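Week 6 notes, perception to action. B. Peixoto

Reading: Prumisov handout, sections on hand-eye calibration. Skip the appendix.

Today: two-handed demos with marker cubes. Pose of each gripper comes from its cube, then transform to the jaw tip. Get the order of transforms right!!

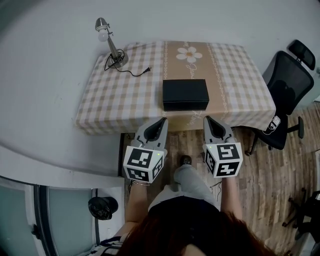
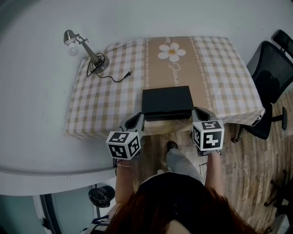
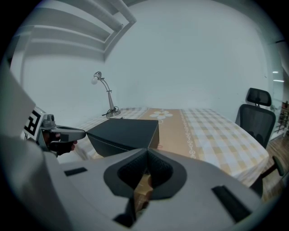 Black box, checked cloth, two grippers.

Common bugs: left/right cube IDs swapped, clocks not synced (check offset frist, limit 60 ms), quaternion sign flips. Resample to 1,000 steps before training. Drop any demo under 196 frames.

Lab: run the Olel parser on your own log, plot both tip paths. Due before January break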